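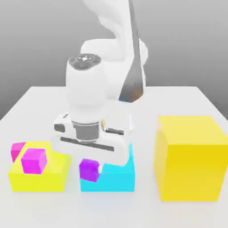 I have fallen completely for canal walking, and I blame the Wiltuvham Cut.

If you've never heard of it, neither had I until last spring. It opened in 1831 to carry lime and coal down to the river at Skamine, made decent money for a generation, and then the railway arrived and that was more or less that. What's left is a narrow ribbon of brown water, a towpath, and some of the loveliest stonework I've ever walked past with a sandwich in my hand.

I started with the easy bit, from the car park at Wiltuvham down to the first flight of locks. It was meant to be a leg stretch before lunch. I got to the top lock, saw the next one below it, and the one after that, and kept going until my stomach made the decision for me. There's something about a flight of locks going downhill in front of you – it's like a staircase, and you want to see the bottom!

Since then I've done the whole length in pieces, and some of the pieces four or five times. My favourite by a mile is the stretch past Castillo Bridge. The bridge itself is small and humped and has grooves worn into the corners where the tow ropes rubbed, deep enough to put your thumb in. I always put my thumb in. Think how many wet ropes, how many tired horses, how many grumpy mornings it took to cut a groove like that into stone. I find that far more exciting than any castle.

After the bridge the path goes into a cutting, and the temperature drops even in warm weather. Ferns all down one side, moss on the other, and the water so still that I've more than once stopped dead thinking a branch was falling on me when it was only the reflection. Wrens are very loud in there. I've seen a kingfisher twice, both times for less than a second, and both times I said something out loud to no one at all.

The mileposts are another joy. They're squat iron things, painted white with black numbers, and a good few have sunk into the bank so you have to part the nettles to read them. Number 35 leans so far back it looks as if it's sunbathing. I missed number 62 on my first go and had to come back the following weekend, which my family thought was ridiculous. Found it behind a hawthorn, scratched my arm to bits, very happy.

A few practical things, as I've had a couple of emails asking.

The path is good underfoot as far as Castillo Bridge and then it isn't. Wear boots past there. I wore canvas shoes in September after one night of rain and squelched all the way home.

The café at the bottom lock does a cheese scone the size of a saucer, but it shuts early and they don't take cards. Bring coins. If it's shut, there's a bench round the back, out of the wind, that gets the last of the sun.

Dogs are fine, though there are sheep in the field by the aqueduct and the gate doesn't always catch. Push it until you hear the clunk.

And do stop on the aqueduct! It's only short, and from the path you'd hardly know you were on one, but there's a set of steps down to the stream just after it (left-hand side, slippery, hold the rail). From the bottom you can look up at the arch with the whole canal sitting on top of it. The climb back up is 80 steps according to the sign, and my knees believe it.

I've also started reading up on the boats. The cargo boats here were shorter than the usual sort, to fit the bend at the old lime wharf, and they were steered by whole families who lived in a cabin smaller than my bathroom. The little museum in Skamine has one of the cabins put back together, with the folding table and the stove and a row of hooks for cups. I spent ages in there. The bed folds out of a cupboard and the table folds out of the other cupboard, so presumably you could sleep or eat but had to pick.

Next on my list is the old feeder stream up to the reservoir. It's marked on the map as a thin blue line that disappears into a wood, and I can't tell whether there's a proper path. One person has told me it's a gorgeous walk and another has told me it's a bog – I'm hoping for a bit of both. If you've done it, do leave a comment and tell me which side of the stream to keep to.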